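Escape-the-room games are a subgenre of puzzle and adventure video games in which the player is locked in a confined space and has to find a way out. Most use a first-person view and are controlled by pointing and clicking. Items are collected, combined and used on doors, safes or drawers.

Okabe, a browser game by Erkton, has 5 rooms and a hint button that unlocks after 30 seconds. Its sequel, Islow, was designed by Ourania Raptis and dropped the hints. Codes in the sequel change with each new game, and many players work them out on paper.

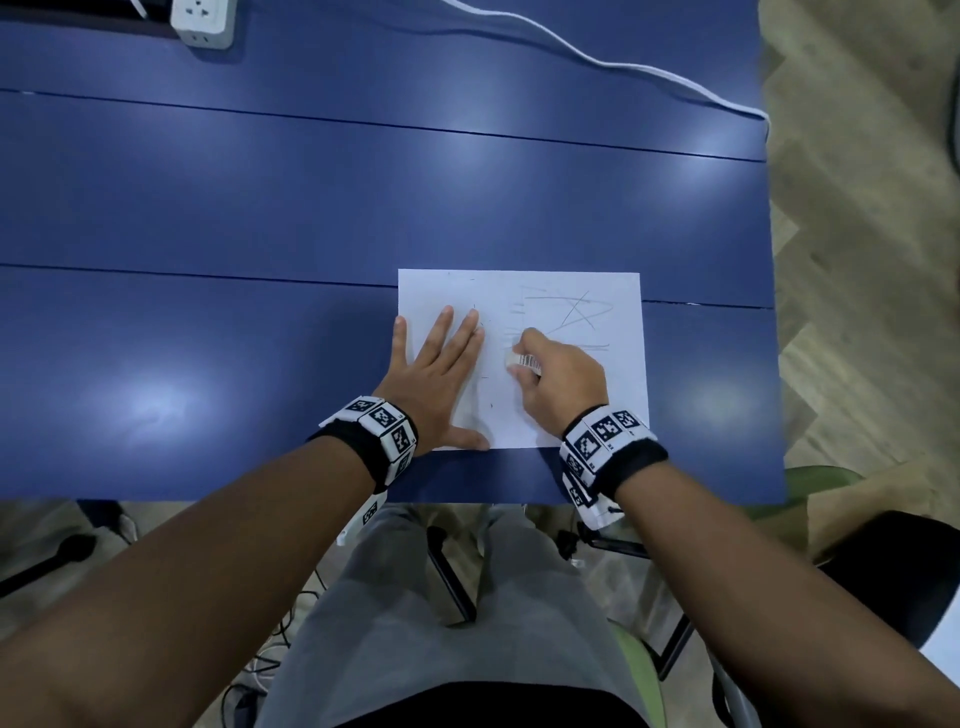
Iason Katsaros: The article should mention that Islow got its hints back in version 2.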